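Amwood Fund, grant 2461
Interim report: gripper pair upkeep, Dellham bench
Prepared by Talha Tanoli
February 26, 2023

You asked for fewer adjectives this time and more about where the money went. Most of it went on fingers.

The bench runs one pair of hand-held grippers, left and right, which we treat as a single machine since neither is much use alone. In the autumn the left one developed play at the finger root. It would close politely on a box and then close again, slightly to one side, as though it had reconsidered. We stripped it, found a worn pivot pin and replaced both pins, because the right one was plainly waiting its turn. Parts came from Zaidi in 11 days. The quote had said four.

The marker cubes have been reseated on both units and the mounting screws marked with paint, so a loose one shows at a glance. Finger pads are now a line in the budget, where they should have been all along. Spend to date on pads and pins is $506.

The operators' daily check is unchanged: cubes tight, fingers meeting at the tips, pads clean. After that they go to the table and work on flat stock, mostly sheet and board, which punishes a misaligned fingertip faster than anything else we own.

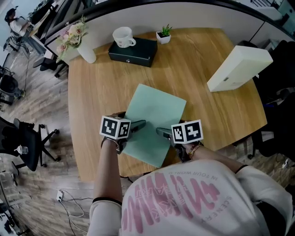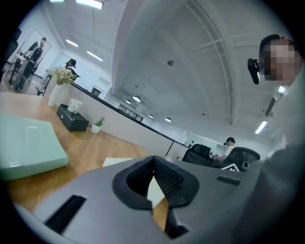
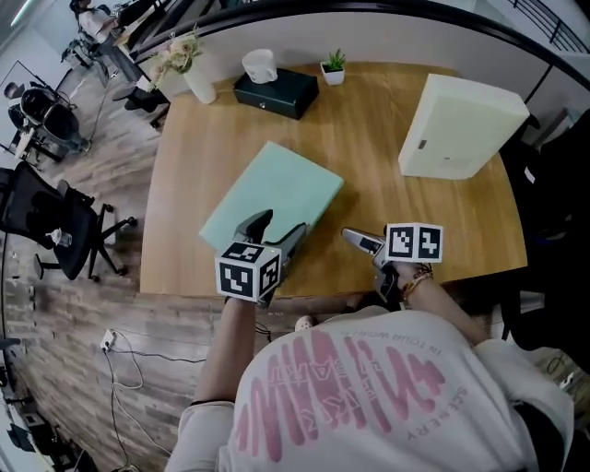
Nusrat Marwat read the draft and objected that the daily check is fine as far as it goes, but it goes as far as the person doing it feels like going, and she would like the tip gap measured with a feeler gauge and written down. She is right, and the gauge is on order. Until it arrives the log will go on saying "looks OK," a phrase that appears in it 28 times.

Still open: a spare left gripper body, which we can't afford under this grant, and a proper storage case, which we can. Kofi Addo has the case drawings. We expect to close both items, one of them by giving up, in June.

Related items
Ukthorpe bench: first quarter summary
Pad wear log, how to fill in
Notes on ordering small parts

Contact the Dellham office | Back to top
This site uses cookies. Accept | Settings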